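## 4. Setting up your suitcase station

A suitcase is so much nicer to live with when it has a proper spot for being opened, wiped down, packed and checked over. This section covers that spot. If you've already put up the Plullano rail and hung the basket (section 3), you're past the hard part, and the rest goes quickly!

### 4.1 Clear and cover the surface

1. Choose a surface big enough for the case to lie flat with its lid fully open. Measure with the lid open, please. An open case takes up twice the room you expect.
2. Sweep off any grit and lay down a mat. Any color works, though a plain one makes it much easier to spot a dropped luggage key or a stray earring.
3. Press the mat flat from the middle outward until the corners stay put.

**Note:** Mats pick up scuffs from wheels very quickly. They do no harm and you don't need to replace the mat on their account.

### 4.2 Put the small things where your hand goes

4. Keep the basket on the side wall for light, flat items: packing lists, luggage tags, folded laundry bags.
5. Set a small bowl on the mat, toward the back, for coins, keys and anything that comes out of your pockets. A ceramic one is lovely for this, with enough weight that it won't skid when you brush past.
6. Use the rail hooks for straps, a lint brush or a hanging wash bag. Uneven spacing is fine and even handy, with a wide gap for bulky things and a narrow one for the rest.

**Caution:** Don't hang a loaded bag from a single hook. The Plullano rail is rated for light items only.

### 4.3 Lay the case down

7. Close every zipper and push the handle all the way in.
8. Hold the case by its carry handle, tip it slowly and lower it onto its side, keeping your free hand under the shell.
9. Turn it until the wheels are easy to reach and the bowl is well clear of the lid's swing.

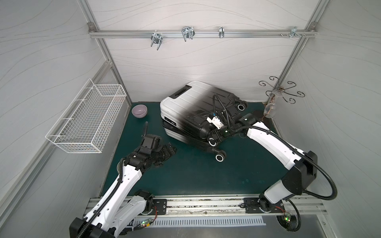
Danladi wrote in after the February edition to say that laying the case down first is the wrong way around, and that wheels should be cleaned while it still stands, so that no dirt gets near the mat. It's a fair point for a case that has just come in from a muddy street! In that situation, give the wheels a quick wipe at the door and then carry on from step 7. For ordinary dust, the lying position wins easily, as each wheel can spin freely under your cloth.

### 4.4 Clean the wheels and shell

10. Spin each wheel with a fingertip. Listen for grinding and look for hair wound around the axle (there is nearly always some, and pulling it out is deeply satisfying).
11. Snip hair or thread with small scissors, then lift it away with tweezers.
12. Wipe each wheel and its housing with a damp cloth. Dry it right away.
13. Work along the ridges of the shell with a soft brush, always in the direction of the ridges. Dust loves to settle in the grooves, and on a dark shell every speck shows.

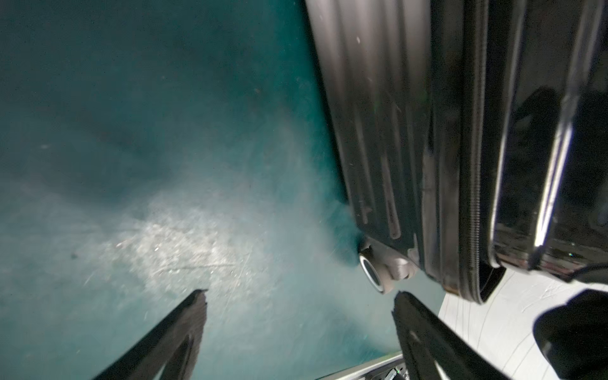
14. Run a dry toothbrush down the zipper track from end to end, getting right into the teeth. Then open and close the zipper 2 times to shake out whatever has come loose.
15. Buff the glossy parts last, using a clean, dry cloth and small circles.

**Caution:** Skip abrasive sponges and scouring powder. Light white scuffs often fade with a damp cloth alone, but scratches from a rough pad are there for good.

### 4.5 Before you pack

- Leave the case open for 33 minutes if you used any water inside.
- Empty the bowl before you lift the case.
- Check that the label or tag still carries your current address.

For spare hooks and end brackets, see the Gindavthorpe parts list in section 7.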